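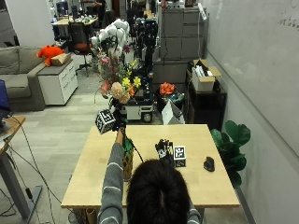 Kunstblumengesteck Lasmont, hohe Ausführung

Das Gesteck kombiniert weiße, orchideenartige Blüten im oberen Bereich mit rosa und gelben Blüten; unten sitzt eine große pfirsichfarbene Rose. Aufgebaut in 14 Minuten, Stiele einzeln nachbiegbar. Die Standfestigkeit ist ausreichend - bei Zugluft schwankt die Spitze leicht. Nach drei Monaten im Büro keine sichtbare Ausbleichung. Staub setzt sich vor allem in der Rose ab, ein weicher Pinsel genügt. Abzug für den Klebergeruch in den ersten zwei Tagen. Preis: 43 Euro.

Text: Hülya Karabulut
Lesezeit: 2 Min.
Kategorie: Büro & Deko im Test
Kontakt | © Plonengate | Nach oben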